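About Prasto

Prasto builds and trains robots for light packing work. We started in two rented rooms in Clandwood and now have a staff of 53 in one building on the Mertens road. Most of our customers are small food and household goods companies that pack by hand and have trouble filling every shift.

Siyabonga Visser runs the training floor, and he also runs our open days. We hold one every January and a second one in the summer. Last year 1221 people came through, counting school groups.

What happens on an open day

Visits start at 10 a.m. at the front desk. A guide takes each group through the workshop first, where the arms are put together and tested, and then upstairs to the training floor. There are 14 work tables up there. At each one a person does a single packing job over and over, and the recordings from those sessions are what our robots learn from. Tea is one of the jobs. Soft bags with strings are hard for a machine to pick up one at a time, and visitors tend to stay longest at that table.
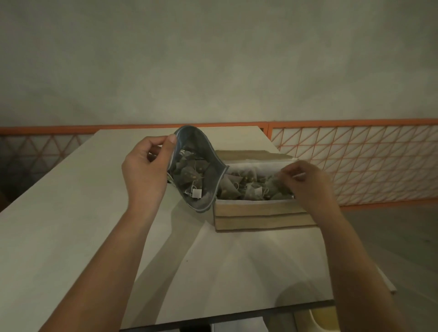 Can visitors try the work themselves?
Anyone aged 12 or over can take a turn at a practice table after the tour, and a staff member will show you how the job is done.

After the training floor, groups see the Tarkedia cell, our main demonstration. It is a two-arm station that sorts and packs small items from a bin. It runs at the same speed we set for customers. Sometimes it drops things, and the operator will stop it and explain what went wrong if you ask.

Bringing a group

Schools and colleges are welcome on open days and can also ask for a visit of their own. Please send us the size of the group and the ages when you write. Closed shoes are required in the workshop. Bags and coats go in the lockers by the front desk. The training floor can be reached by elevator.

Companies that want to talk about a packing job should bring a few samples of the product in its normal packaging. Siyabonga or one of his team will look at them with you after the tour.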